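Subject: Re: [fulen-household] The miscellaneous table, again

On the night shift here, so forgive the hour (a little past 4 a.m.) and the length.

> I have read the whole thread on sorting and I still don't see what I'm
> meant to do with the stuff that has no category. Kitchen things go to the
> kitchen, fine. Desk things go to the desk, fine. I am left with a table of
> orphans and a spouse who would like the table back by August. Do I buy
> more bins? The Brilline ones come in a set of 9 and they're on sale.

Please don't buy the bins. I bought the bins. I now own nine clear boxes of orphans, stacked, and every one of them has a cord in it somewhere.

My own method, if it deserves the word, came out of emptying the apartment on Rana Street, where the hall closet had been absorbing objects for years without complaint. I set a timer for 60 minutes and dealt with one surface. When the timer went off I stopped, even if I was holding something. Especially then, because whatever I was holding had usually been in my hand for a good ten of those minutes while I thought about its potential.

Things I learned, in no useful order:

- A tray is a fine place for one cord. With two cords in it you have a knot and a tray.
- Bottles without labels don't get to stay. If you can't say what's in it, find out today or take it to wherever your town takes such things.
- Plastic forks breed. Keep what you'd need for one bad week of takeout.
- Anything you describe as "a sort of block" is on its way out.
- Cups are for drinking from. The minute a cup holds pens, you've lost a cup and gained a desk.

The previous poster who said to photograph everything first and make a spreadsheet has my admiration. I tried it. I got to row 220 and found I'd built a catalog of junk with a column for sentimental value, and I had to take a nap.

What worked in the end was a plain white board in the middle of the table. Whatever I was deciding on went onto the board, and the rest waited behind it in a row. It's silly and it helps. The row gets shorter and you can see it get shorter. I used the back of an old Firitz shelf, but any flat thing will do.

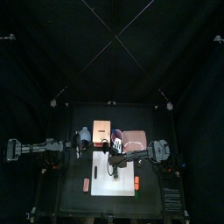
How many things should be on the board at a time? Three or four at most, and clear them all before you bring the next ones forward.

As for your spouse and August, offer half the table by the end of July. People are surprisingly decent about half a table. I've been married to mine through roughly 1,000 of these conversations and we still eat at the counter.

Somebody upthread asked about dried-out markers. Throw them away. You know they're dried out, you tested them in the spring.

Back to work,
the one with the nine boxes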